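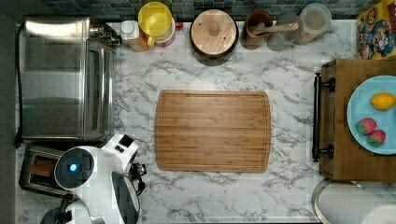

A kitchen counter with a toaster oven, a toaster and a cutting board.

CHAPTER SIX
The State You Left Behind

Moving abroad is easy to prove to your friends. You send them a photograph of a lake. Proving it to the tax department of the state you moved from is another matter, and it will take up most of this chapter.

Consider Davoud Mahmoudi, a software tester who took a job with a shipping firm called Skaladari and moved to its office in Twal. He sold his car, gave away his snow shovel and spent 337 days of the following year outside the United States. He filed his federal return on time and was rather pleased with himself. Then a letter came, by way of his sister's mailbox, from the state where he used to live. It wanted to know why he had stopped filing as a resident.

Mahmoudi answered that he had stopped being one. The state answered, politely, that it had not noticed.

His trouble came down to one word. Residence, as most people use it, is where you are. Domicile is where the law thinks you mean to go back to, and the law forms its opinion by reading your mail. Mahmoudi had kept his driver's license, his voter registration, a storage unit and a dentist. He had a lease in Twal, but it ran for one year and his contract could be ended early. When asked in writing whether he planned to return, he had put "probably, at some point." It was a truthful answer and a costly one.
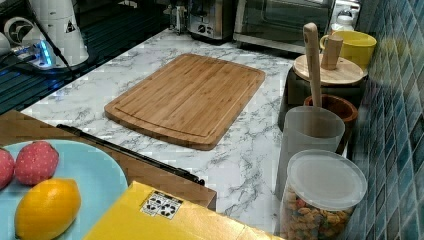

Cutting board on a marble-patterned counter, with fruit on a blue plate.

Students who come to this subject from the federal side often expect the states to follow along. Some do, up to a point. There are 50 of them, and they do not agree on what a resident is, how long you must be gone, or what you have to give up before they believe you. A few have no general income tax on wages and will let you go without a murmur. Others hold that a domicile, once acquired, lasts until you have clearly acquired a new one, and that the burden of showing this falls on you.

Nor does a federal tax break settle the question. Income left out of the federal return may have to be put back in on the state return, depending on the state. Tax treaties can be just as disappointing, as many states do not consider themselves bound by them.

We will return to Mahmoudi's file throughout the chapter, as it runs to 76 pages and contains nearly every mistake worth studying.

Key terms
Domicile
Statutory resident
Part-year resident
Safe harbor
Burden of proof

Before you read on
Make a list of everything that ties you to the state you live in now. Include the library card. Then mark the items you would remember to cancel if you were leaving for Lukico in two weeks with a cat. Keep the list – you will need it for the problem set on page 66.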